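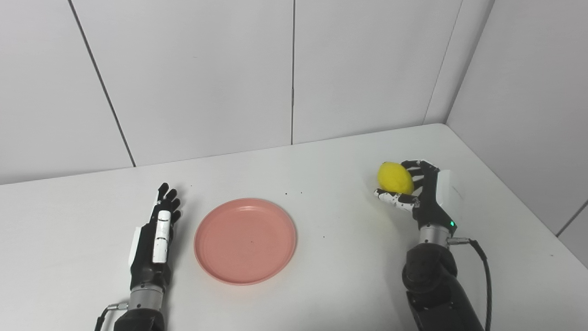
Pink plate on a white tabletop.

Search this site Enter keyword Go

The Prorkumlow tiara goes back on display

The Prorkumlow tiara will be on view again from November, in the small upstairs room at the Motaung collection. It has been in storage while the frame was repaired. Entry to the room is included in the regular ticket, and the last visitors are let in at 4 p.m.

The tiara was made by Buser as a wedding order and has 1,658 diamonds, most of them very small. They are set in silver on a gold back, in a pattern of wheat ears with a row of leaves along the base. It was built to come apart. The wheat ears unscrew and can be worn as brooches, and the base can be closed up as a necklace.

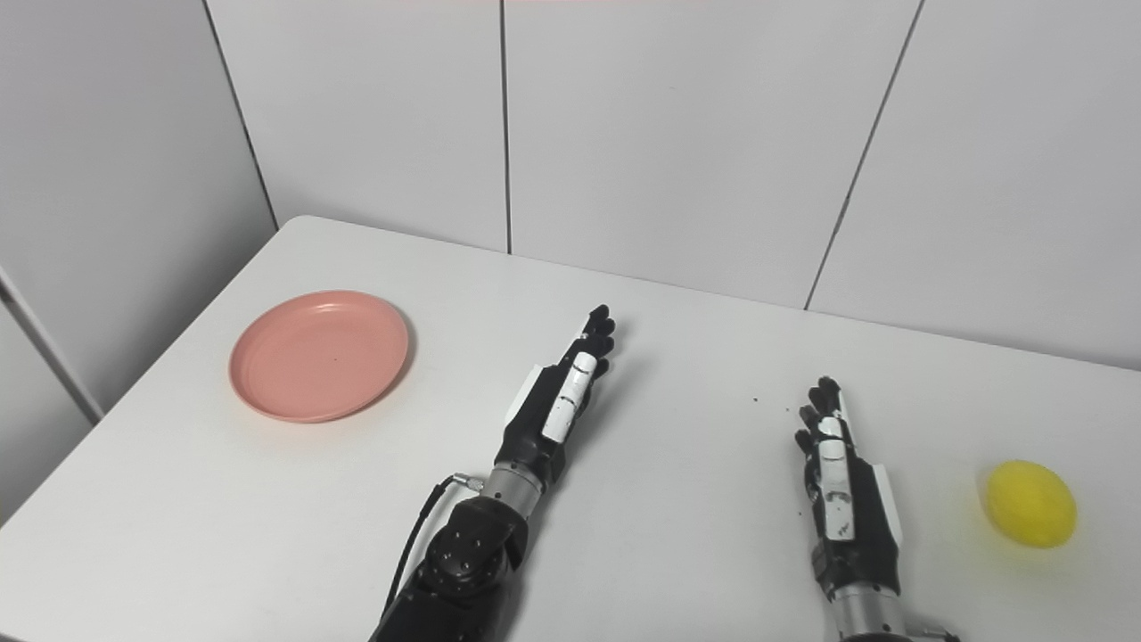 The screws were the trouble. Several had been replaced over the years with ones that did not match the original thread, and two of the ears had begun to lean. Lahcen El Idrissi, who did the repair, made new screws by hand and left the old ones in a labeled bag in the case. He also cleaned the stones but did not polish the silver, so the settings will look darker than in the old color postcards.

The original fitted box will be shown too. It is red leather outside and cream velvet inside, with a slot for the screwdriver. The screwdriver itself is missing.

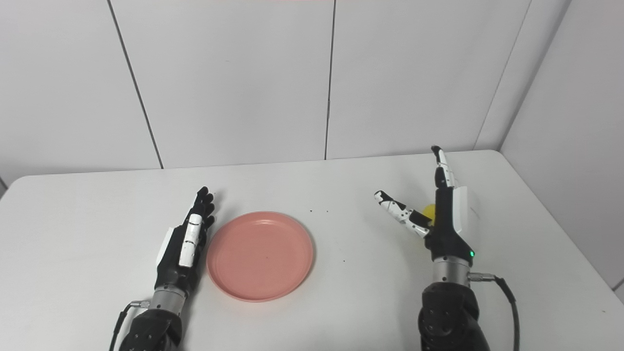
Plate and two robotic hands, white table.

A matching pair of earrings was sold through Sostavex some time ago and is still in private hands. The collection has asked to borrow them and has not had an answer.

Share 22 | Comments 3

marthak: Saw this as a child and remember it being much bigger. Is there an elevator to the upstairs room?

Dell R.: The necklace version is on the back cover of the old guidebook. It sits very high on the neck.

oldminecut: Glad he left the silver alone. Will they show it with the ears on or off?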